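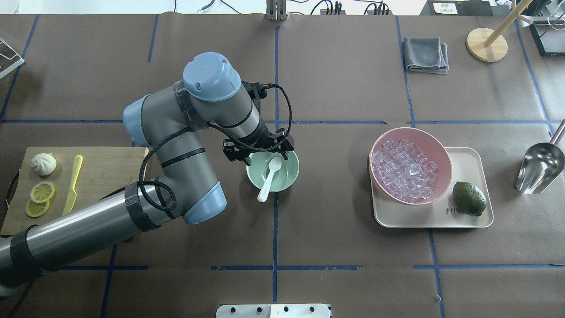

Writing for Games, handout for session 2: the morality meter

Most of you listed "choices matter" as a strength of Kiltero. I'd like you to be slower about that. The game puts a bar in the corner of the screen, red at one end and white at the other, and every big decision pushes it one way. Fullum robs the clinic or guards it. He keeps the ration truck or gives it away. How often did any of you have to think before pressing the button?

The trouble is the payout. The best powers unlock at 50 points in either direction, so a player who weighs each case and lands in the middle gets nothing. The game says it's asking about conscience. What it rewards is picking a color in the first hour and sticking to it.

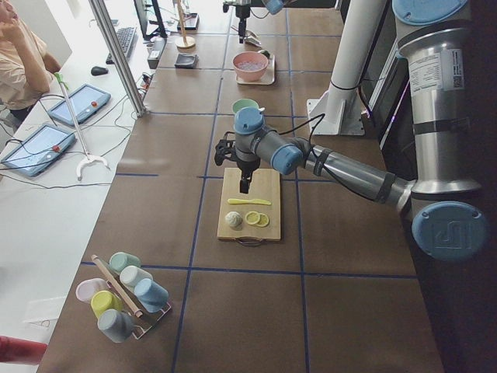
Look at the numbers too. Kiltero has 18 marked choices, and its script for Fullum runs to 2,000 lines. Go through the transcript and mark where a line changes according to the bar. You'll find long stretches where good Fullum and bad Fullum say the same thing in the same tone, including the whole bridge chapter, where he has supposedly become a tyrant.

Grostano is often held up as the fix. It hides the meter and lets Reddy, the sidekick, react instead. I'm only half convinced. Reddy sulks for a scene, then the plot needs her back and she forgives everything. A hidden bar is still a bar.

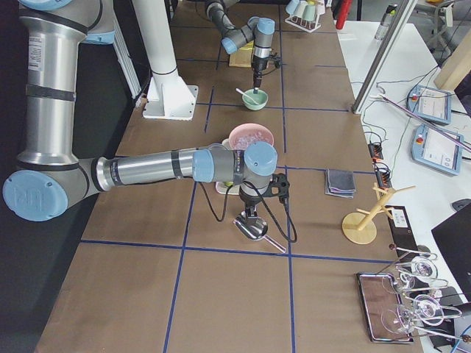
Does a game need two endings for its choices to count?
A second ending helps very little if it hangs on the final choice alone, as Kiltero's does. Check whether anything in the middle chapters plays differently first.

For next session: pick one marked choice from either game and rewrite it with the points taken out. One page. Bring the original dialogue with you.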